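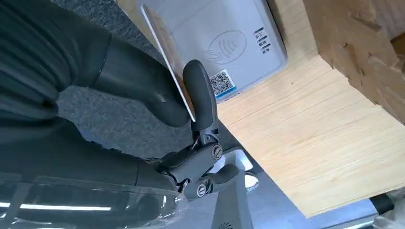
Kinga Medve
Contributing writer, retail fixtures and workplace equipment

The Keltari open day in November took up one floor of the old Szilágyi building and was given over to counter equipment: payment terminals, the stands they sit on, and the desks behind them. Keltari fits out small shops and reception areas. Its range runs to 403 parts, most of which stay in the catalog, and the visit concentrated on a short list.

The payment table came first. The terminal there has a pale plastic shell with rounded corners and lies on a light wooden surface. The contactless symbol, a hand and card under a set of arcs, is printed in light gray on the top face. Contrast between symbol and shell is low. Under shop lighting I would expect a customer to look for it before presenting a card, and a darker print would cost nothing.

Keltari rates the stand for 50 presentations an hour at a single counter. The figure comes from its own log of 2,322 transactions, collected at a bakery in Plellberg over one trading period. The log does not separate cards from phones, which limits its use.

The second stop dealt with desks and cabling. The tabletop is in two sections, joined, with a laptop on the right section and its power adapter on the left. A long black cable runs between them in loose loops, and a second cord goes over the front edge toward the floor. An under-desk tray would take both. Troleo supplies one with a clip-in lid, and the Keltari price list has it as an option – it should be standard on any joined top.
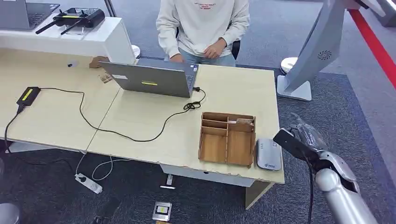

The two-section desk, with the bamboo organizer at the front right.

The organizer is the better piece of design. It is open-topped and divided by thin panels into several compartments, and it occupies little of the working area. I would place it farther back, clear of the front edge, where forearms rest.

That front edge is the weak point. The laminate is chipped and worn along its length. Keltari quotes over 300 cleaning cycles for the surface but gives no figure for edge impact. A replaceable edge strip is planned for the next revision, with no date given.

Parts are sold singly. Lead times were posted by the exit, and the sheet for desk tops had been left blank.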